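From: Mitra Soltani
To: Ovuvano Choral Network members
Subject: Re: Release of the Govindasamy recordings

Dear members,

Thank you to all who replied to the notice of 9th July. One question needs an answer on the list.

Krishnamoorthy Nambiar wrote:
> The notice says the album will have 88 minutes of music, but the
> track list sent out in April was shorter. Have the three evening
> songs been put back? And will choirs be able to order the CD
> directly from Fonitz?

The three evening songs have been restored. Anitha Ramasamy has approved the new mixes, and the final order of tracks is now with the label. The first pressing will be 700 copies - member choirs may order from Fonitz directly, at the member price, until that pressing is sold.

Singers who took part in the Ernberg sessions should check the spelling of their names in the draft booklet and send corrections to Dinesh Nair.

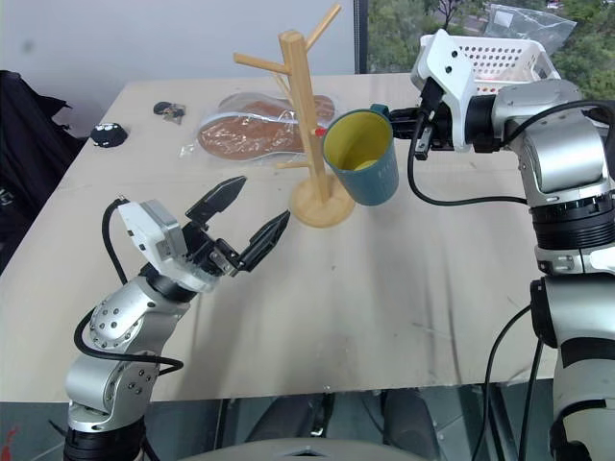 Corrections sent to the list address will not be forwarded.

Mitra Soltani
Recordings Secretary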